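Does marking out zones on a shared workbench do any good?

Sointu Kuusisto
Posted in Shared Spaces

I help run a small repair club and our big table is a mess by Sunday evening. Someone has suggested taping it into areas, one for jobs in progress and one for finished things. I've seen this sort of scheme come and go at work and I'm not convinced. Has it lasted more than a month anywhere? And does the tape wreck the surface?

3 replies

Tomás Dolan
Depends what you mean by lasted. Ours has been down since July and people do mostly put things inside the lines, but whether that's the tape or the nagging I couldn't tell you. Two areas is plenty. We started with 12 and gave up reading the labels. Put the bigger area where the messier work goes and let the two share a line down the middle, it saves tape. 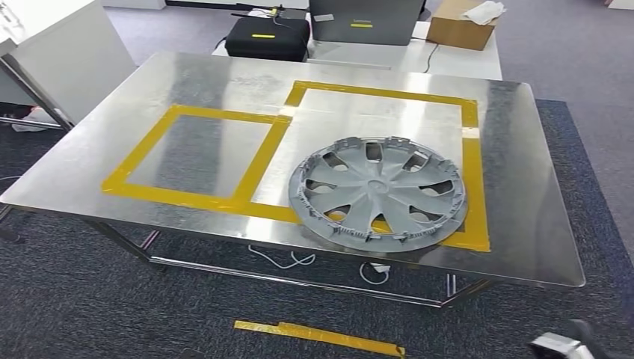
Yellow tape on a steel top, two areas side by side.

As for the surface, steel is forgiving. Warm the tape with a hairdryer, peel it slowly, then wipe off whatever glue stays behind with white spirit. I wouldn't try that on varnish without testing a corner first – and don't believe "residue free" on the packet.

Saoirse Tierney
just use trays

Selina Brunner
I'd go with trays too, up to a point. They do get piled on top of each other and then you have the same mess, only taller. If you must tape, try it for 21 days and don't remind anyone. If things are still landing in the right place after that, fair enough. I have my doubts.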